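**Where do you keep the red sauce once it's open?**
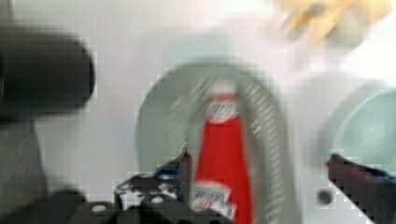 My flatmate and I have reached the stage of not speaking about condiments. I say anything opened goes in the fridge, he says it lives out on the side like salt, and every morning one of us moves it back. It's a tall red bottle with a narrow neck and a white label top and bottom, so it's not as if it can be moved discreetly. The fridge door shelf is also 2 cm too short for it, which he regards as proof. Who's right?

– dusetti

**Hema Chacko**

Read the small print on the lower label, it nearly always says. Most ketchup keeps out for a few weeks because of the vinegar and sugar, but the fridge holds the colour and flavour longer. If you get through a bottle in a fortnight, leave it out. If it's still there in December, fridge.

For the shelf: most door shelves unclip and go up or down a notch. Ours did, after nine years of laying things on their sides and mopping up.

**Komside**

Cupboard. Cold sauce on hot chips is a crime.

**Kang**

Depends what it is. Chilli sauce is usually happy in a cupboard, anything with fruit or less sugar in it isn't. Wipe the neck before you put the lid back on, whichever of you wins. Or buy two and stop talking to each other properly.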